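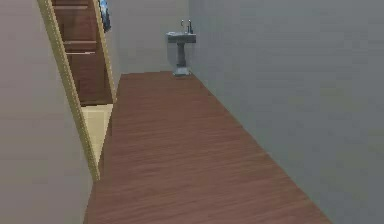

Leucism and the gray jackdaws of Ayala

The colony at Ayala has produced pale birds for as long as I have kept notes on it, and the notes of the man who watched it before me, Ott Siliņa, mention them too. He called all of them albinos. None of them were. A true albino bird makes no melanin at all, so the eyes look pink or red and the bill and legs are colorless. Every pale jackdaw I have handled or seen well at Ayala had dark legs and a normal pale eye.

What we have is a mix of at least two conditions. The first is leucism in the narrow sense, where the pigment cells never reach some of the skin and the feathers growing there come in pure white. The patches are usually on both sides, often the outer primaries or the chin, and they come back in the same place after each molt. The second is a dilution. The pigment is there but reduced, and the bird is an even brownish gray where it should be black. These gray birds bleach badly. By May the wing coverts are nearly cream and the tips of the primaries are worn down to the shafts, as melanin is part of what makes a feather hard.

A third group causes most of the trouble in the records. Birds raised on poor food can show white bars across the flight feathers, and these are lost at the next full molt if the diet improves. A single sighting of a bird with white in the wing cannot be sorted into one group or the other. I now enter such birds as "white, cause unknown" and leave them there until the same ring is read after a molt.

Last season I read 44 rings on birds with some white or gray in the plumage. Of these, 15 had been read in an earlier year. Eleven of the 15 had kept the same pattern and four had lost it. Four is more than I expected. It fits with the dry spring two years back, when the pasture toward Fleltuva was too hard for the adults to probe and the nestlings came off light.

Augustina Atinga wrote to ask whether the gray birds pair with each other. I have two such pairs on record and do not think it means anything. Jackdaws pair young and stay paired, and in both cases the birds came from neighboring nest holes on the Tresar side of the quarry. If the dilution is recessive, which the pedigrees suggest but do not prove, every chick from those nests should be gray. One brood was: three chicks, all gray. The other nest failed at the egg stage.

On survival I have little to offer. The usual claim is that pale birds are taken first by hawks. The peregrine at Prostano hunts over the colony most mornings, and the remains I have collected under its ledge are nearly all black feathers, but so is nearly all of the colony, which stands at 900 to 1000 birds after fledging. The sample is too small to separate the two rates. Feather wear seems to me the better candidate – a gray bird goes into late spring with a shorter wing than its neighbors.

Rings are blue over white, left leg, two letters read upward. If you see a pale bird without a ring, the useful details are the leg color, the eye color, and whether the white is on one side or both. Notes on which feathers are affected help more than an estimate of how much of the bird is white.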